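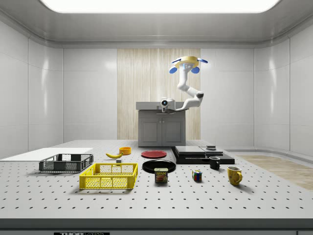

Podov Teleoperation Gallery

Welcome, and thank you for stopping by! We spent most of December teaching Podov to tidy a table by remote control, and so many friends of the project asked what a session looks like from our side that we finally put a page together.

If you are new to this, one of us sits down with the Gesow hand controller and drives the arm through a task from start to finish, and the joint positions are saved as we go. We aim for 50 good runs of each task before we train on any of them. Everything here was done in simulation, which is a lovely place to be clumsy (and we were all clumsy at first, me most of all).

The Jendby tabletop, rendered in our simulator, with the arm up at the back by the wood panel. The yellow basket at the front left is the one we ask drivers to use for the banana, and new drivers nearly always start with that task because it is so forgiving.

The cube and the can of SPAM come next in the lesson plan. Shinji Hirano wrote the notes for both, and his advice is to come in slowly from straight above, stop, take a breath, and only then close the fingers. I still hear him saying it every time I reach for something!

Mugs are saved for the second week. We have drivers go for the handle on the black one first and then the yellow one, and we throw out any run with more than two tries at a grasp. The red and black plates are part of the Barbier set, three tasks in all, and I will write those up when I have caught up on my labeling.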